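Ronport open day, notes, 2nd slot

Thanks Oana for the intro. Keep it short — 83 signed up, room's warm.

Who we are: Darius on the cell, me talking, Pascal on questions at the end.

Point out the e-stop before anything moves. Stay behind teh tape!!

Slots first, then fingers. Don't rush this bit. Somebody will ask about speed — send them to Pascal.

Next two slides quick, then walk over to the cell. 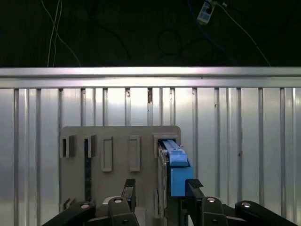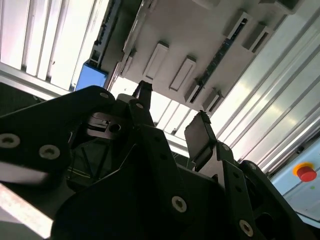
Both slides: gripper, slotted panel, somthing blue.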